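Textile Waste in Student Households of Golbridge
Project report, second draft, May

1. Why I chose this topic

When I moved to Golbridge for my studies, I noticed that the rubbish room of our building is full of clothes and bedding at the end of each semester. In my home country we usually give such things to a cousin or a neighbour. Therefore I wanted to know how students decide that a textile is finished, and where it goes after that.

2. Method

I made a short survey with 7 questions and put it on the notice boards of three residences in the Lurneo area. I also followed the collection bins of Cirillo, a small charity shop, during one month. The shop keeps a notebook with the weight of every bag, and the manager allowed me to copy the numbers. I did not weigh anything myself, so an error in the notebook is also an error in my report.

Items were sorted into clothing, household linen and small accessories. Pouches and cases were difficult for me to place. In the end I put them in accessories, even when they were made from the same fabric as a coat. Towels belong to household linen.

Accessories (first two) and household linen (third): 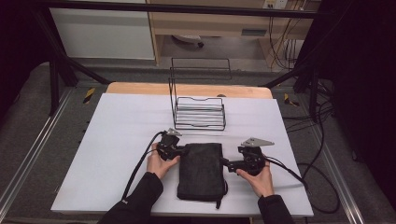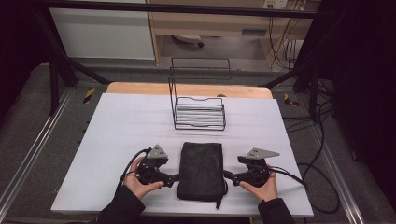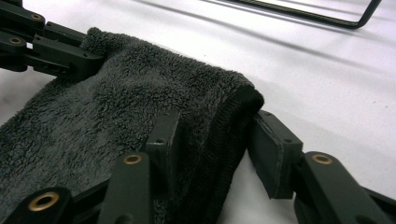

3. Results

The total weight in the notebook for the month was 2,996 grams per residence room collected on the first floor, which surprised me, as I had expected less than 1,000. Clothing was the biggest group. Household linen came second, and accessories were very light but there were many of them.

The most common answer for throwing away was "I have no space in my luggage". Holes and stains were named less often than I thought. Several students wrote that they didn't know the charity shop takes sheets. One student wrote that she cuts old pyjamas into cleaning rags, and I would like to ask more about this habit if the project continues.

4. Problems

The survey was only in English, and I believe some international students did not finish it for this reason. Also the Kurodum residence locked its bin for one week while the paint was drying in the hallway, so its numbers are lower than they should be.

5. What could be done

A simple colour label on the bins, showing what is accepted, would be cheap. I also suggest to place the bins near the laundry and not beside the car park, where it is dark in the evening. The residence office has asked me to send them the bin map after the exams.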